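Vistemlow adopts dry-brush procedure for mattress care in furnished flats

PRESS RELEASE
For immediate use

Vistemlow, the furnished lettings operator, has adopted a written procedure for the dry cleaning of mattress tops between tenancies. The procedure applies to all 186 flats managed by the company and comes into force in November. It replaces the general instruction to "check and air the bed" in the existing changeover sheet.

The document was drawn up with Horix, the household care consultancy, after a review of changeover work at Trekaden, a residential building managed by Vistemlow. It covers the removal of loose dirt, the order of work in the bedroom, the tools to be kept in each cleaning kit and the point at which a mattress must be referred for wet treatment or replacement.

Background

Quilted mattress tops have recessed seams. Crumbs, hair, lint and scraps of packaging settle along these seams and are easily missed when a fitted sheet is changed quickly. Inspection under the old sheet was a matter of individual judgement, and the result was not recorded.

During the review, Horix asked cleaning staff at Trekaden to strip each bed fully, including the protector, and to note what was found on the top and where. Wrappers and paper accounted for most of the larger items. Finer dirt was found mainly in the seams and along the join between the top and the side band.

"A vacuum cleaner with an upholstery nozzle deals with dust well enough, but larger scraps block the nozzle or are pushed about," said Noreen Jadoon, technical lead at Horix. "We wanted a first stage that removes them by hand. A soft brush and a small dustpan are cheap, need no socket and can be washed."

The procedure

The bed is stripped to the bare mattress. Curtains are opened, or the ceiling light is switched on where daylight is poor. Linen goes straight to the washing machine or into the laundry basket and is kept off the floor.

Larger pieces are removed first. The brush is drawn along the seams in short strokes, with light pressure, working from the head of the bed to the foot. The dustpan is laid on the mattress with its lip pressed lightly against the quilting, so that debris passes over the edge and into the pan. The pan is emptied before it is moved to the next section.

The side band is brushed last, downwards. The mattress is then vacuumed and left uncovered for at least 30 minutes with a window open. The complete bedroom changeover, excluding airing, has been allotted 40 minutes.

Tools used on mattresses are kept apart from those used on floors. Each kit contains one brush with soft bristles and one dustpan with a flexible lip, both marked for bed use only. They are washed in warm soapy water at the end of each shift and dried fully before they go back into the kit. A brush with bent or splayed bristles is to be replaced, as it will skip over the seams. 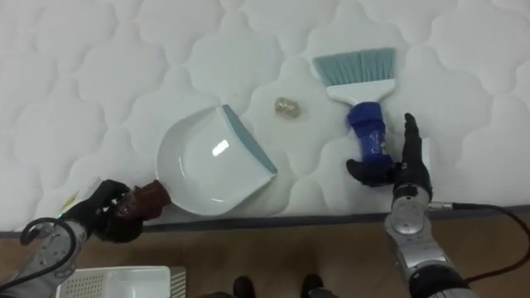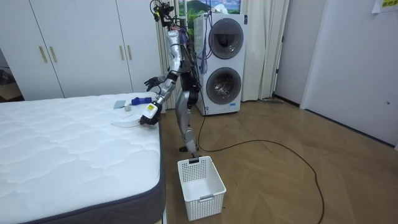
White quilted mattress top, with small items on its surface.

Stains, damage and referral

Dry brushing does not treat stains. Staff are asked to leave any mark untouched, record its position on the changeover sheet and report it before the bed is made up. Spot cleaning with water or foam is reserved for trained staff — over-wetting a quilted top can carry a stain further into the filling and lengthen drying times.

A mattress is withdrawn from use where the top stitching has opened, where filling is exposed, or where there are signs of mould or insects. In the last case the room is closed and linen is bagged at the bedside. The decision to replace a mattress rests with the building manager.

Room layout

The procedure includes a short section on working space. Many of the bedrooms managed by Vistemlow are compact, and the bed often stands close to appliances or storage. Items on the floor beside the bed are to be moved before stripping begins, leaving clear access to at least one long side and the foot. Where only one long side can be reached, the far half of the mattress is brushed first, towards the operative, and the near half second.

Beds on castors may be moved. Fixed divans stay in place, and the gap at the wall is cleaned with the crevice nozzle.

"The order of work looks like a small detail on paper," said Arsalan Bajwa, operations manager at Vistemlow. "In practice it saves a second pass. If the floor is vacuumed before the bed has been brushed, it has to be vacuumed again."

Training and records

Training will be delivered on site by Kiani, which already provides induction courses for Vistemlow cleaning staff. Sessions are limited to 5 people and are held in a vacant flat. Each person strips, brushes and vacuums one mattress under supervision and completes the new section of the changeover sheet.

The sheet now carries separate entries for the top, the side band, the protector and any referral. Completed sheets will be kept with the inventory for the flat. Maëlys Vidal of Kiani will review a sample after the first round of changeovers and report any wording that has caused difficulty.

Tenants will receive a single-page version with their welcome documents. It recommends brushing the mattress whenever the protector is washed, and advises against beating it or using a stiff brush on quilted fabric.

Availability

The full procedure is available on request to other landlords and managing agents, together with the changeover sheet. Requests should state the number of bedrooms and the mattress types in use.

Press contact: Naheed Qureshi, Vistemlow
Technical enquiries: Saqib Rana, Horix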